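Search this site Go

Home Textiles and Soft Goods – Handout 6
Washing and storing plush toys

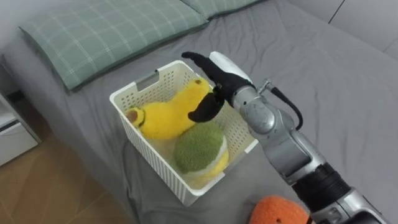 Plush is a lovely fabric to work with, and it rewards a little care! The pile is knitted or woven into a backing cloth, so it holds dust deep down where a quick wipe never reaches. Before any washing, gather the toys in a basket with holes in its sides – air gets through and loose fluff can fall out.

Sorting. Go by filling first and colour second. Bean fillings and sound boxes stay out of the machine altogether. Strong yellows and greens can share a load once you have tested a hidden seam with a damp white cloth.

Washing. Use a zipped net bag, a cool wash and half the usual soap. Novelty shapes (fruit, biscuits, cakes) often have several fabrics sewn together, and the joins are where they give way, so mend before you wash.

Drying. Lay flat and turn often. Allow 24 hours for small toys, longer for anything densely stuffed. Then brush the pile while it is still very slightly damp – the change is wonderful to watch.

For the April practical at Plallenthorpe, bring one plush toy, a soft brush and matching thread. The Sethi fabric samples will be on the side bench, and do handle them!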